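Hand-Held Two-Finger Grippers for Folding Practice: Build Report
Banafsheh Rahimi
Brikeck shared workshop, 5th September

1. Purpose

The Satti project needed a pair of hand-held grippers that one person can operate together, left and right. The first task chosen was handling a small checked cloth and a plastic basket on a table. This report covers the second version of the tool and the table setup. Software is covered separately.

2. Construction

Each gripper has two rectangular black fingers on a common body. The finger blanks were printed in the workshop and fixed with screws from the top face. Total build time for the pair was 37 hours, including 9 hours lost to a warped left body that had to be printed again.

The first version, Hastness, had thinner fingers that flexed when closed on folded fabric. Finger width was increased and the edges were rounded. The camera mount was moved back until both fingertips stayed in view with the gripper open. Cable length was increased at the same time, as the old cables pulled on the wrist at full reach.

3. Table Setup

The cloth and basket were used on the light wood-grain table in front of the white metal stand. Marker plates were fitted to both grippers for tracking. Views were recorded from the grippers and from head height. 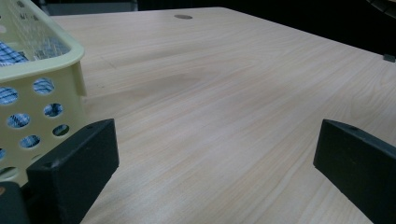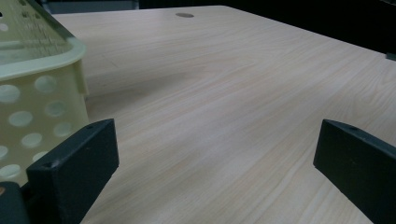
Head-height view, cloth held at its right edge: 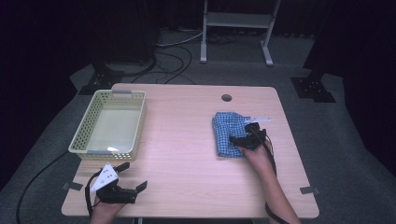
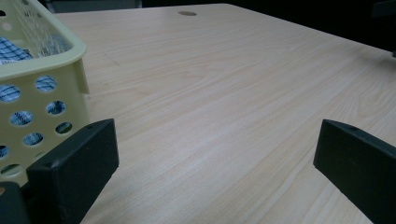
4. Problems Found

The basket hides part of the left finger's working area when the tool is held low. Raising the wrist helps but tires the operator. Sessions were limited to 60 minutes for this reason.

Reflection from the tabletop changes with wrist angle. Exposure was fixed by hand before each session. A matte cover was tried and removed because it slid under the cloth.

Finger screws loosened during long sessions. Thread lock was applied. The joints have not yet been checked at 1000 cycles.

5. Remaining Work

Replace the cable clamps on both bodies.
Print a spare set of fingers.
Repeat the cycle test in October with the Nulovell spring set.
Add a strain relief where the cable leaves the body.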